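Tirkby room-rearranging benchmark, v2. Quick review
Posted Apr 2, 2021

Spent two weeks with this so writing it up before I forget. Short version: good method, rough tool, docs need work.

What it is. Simulated rooms, agent gets a goal layout, has to find objects and move them. The paper (Ánh Tôn and Hendrik Le Roux) claims that training on cluttered mixed-up rooms beats training on tidy ones when you test in rooms the agent has never seen. Wanted to check that myself. Ran 5 seeds per setting, same budget, one desktop card.

Result holds. Mostly. Clutter-trained agents did better on unseen rooms in every seed, gap was roughly 7 points on success rate, smaller than the paper's but same direction. On easy rooms no real difference. Long carries still bad for both, they get stuck in doorways and just sort of vibrate there.

Install: painful. Bunby dependency is pinned to an old build, took me most of an afternoon. Once its in, its fine. Rendering is quick. Physics ok for small stuff, big furniture slides more than I'd like.

Room variety is the best part. Odd pairings on purpose, a weathered cart in the same room as a dark sofa, bumpy patterned walls over a plank floor, so the agent can't lean on "sofa means living room" type shortcuts.

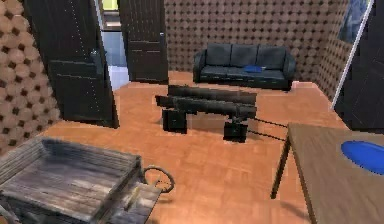 Scoring is where I'd take marks off. An object a hair outside the goal zone counts as a total fail, no partial credit, so curves look noisier than they are. I patched mine to log distance too. Would be nice to have that built in. Also the Mabaso baseline they compare to is run with default settings, never tuned, and I suspect some of the gap goes away if you do.

Compared to Clumbridge: slower to set up, much better rooms, worse logging. If you only need navigation stay with Clumbridge. For anything with moving objects get this one.

Will rerun when the scoring fix lands. Seeds and configs avaliable if you ask.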